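Ticket 2205 – Bricks going back in the wrong bins
Opened by: Stepan Panasiuk
Product: Honkanen sorting bins, set of three
Status: Open

Hello all, and thank you for being so patient with me over the last ticket. We have had the bins since December and on the whole everybody at Lesden is very fond of them, but the sorting keeps drifting. We start the morning with every colour where it belongs, and by four o'clock there are strays all over the place and I am picking through 3000 bricks with a cup of tea going cold beside me. 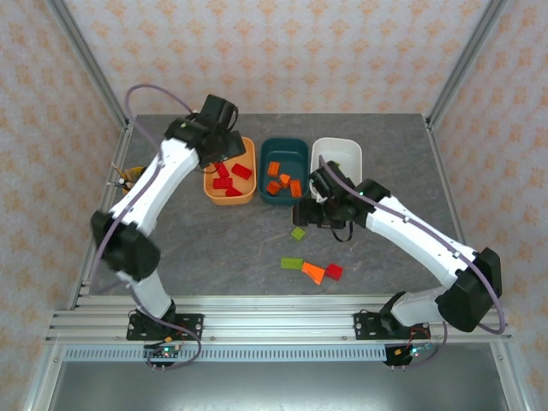 Red is the colour that gives us the most bother. I had it down in my notes as belonging with the orange bin, as the two are close enough that people remember it, and then the Zamerent sheet that came with the set says to go by size first and colour second. You'll see I have kept to my own way for the moment, with four red blocks in the shallow orange tray at the left and the teal and white bins further along the row. If the sheet is right then I shall happily change over, but I'd like to hear it from you before I relabel everything.

Things I have tried so far:

Swapped the order of the bins. Made no difference that I could tell.

Put fresh Skideck labels on the fronts. They peeled within the week, so please could you tell me whether there is a better sort for smooth plastic?

Cut each batch down from 400 bricks to 200. This did help – fewer strays by the afternoon, and much less grumbling from me.

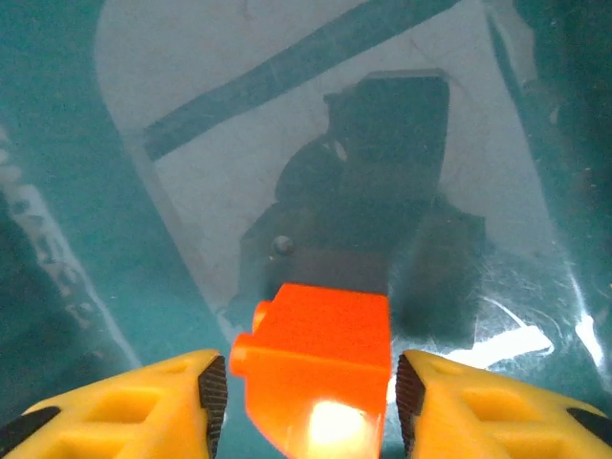 The other half of my question is about the orangey reds, which I never know what to do with. Do they count as red or as orange? Two of us sorted the same batch and came out with quite different piles, both perfectly sensible.

Update, 3.40 pm: tried size first on one small batch. Quicker, but the colours are a muddle again. Leaving this open until I hear from you.

Warmest wishes,
Stepan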